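**Romport Clothing Swap: quick answers**

**When's drop-off?**
August, from 4 pm. Side door. Ask for Meriem Bensaid.

**How much can I bring?**
2 bags per person. More than that, email Freya first pls.

**Do I get the same number back?**
No. One token per item, kids' stuff is half. Tokens dont expire.

**What won't you take?**
Underwear, swimwear, anything with a broken zipper. Missing button is fine, Tarek has a whole jar.

**Does it need to be washed?**
Yes. Washed, dried, folded. No hangers!

**Can I drop off at Butport instead?**
Not anymore. Full up.

**Where do leftovers go?**
Nirex picks up teh rest. Last time that was 300 pieces.

**Can I hold something for a freind?**
Until closing. Then it goes back out.

**Do you take jeans?**
Always. All sizes, faded ok. 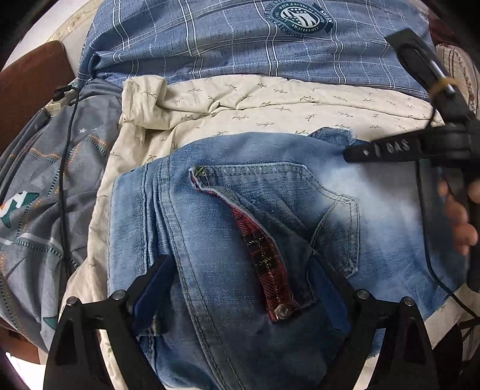 *Jeans with a red and black plaid pocket lining*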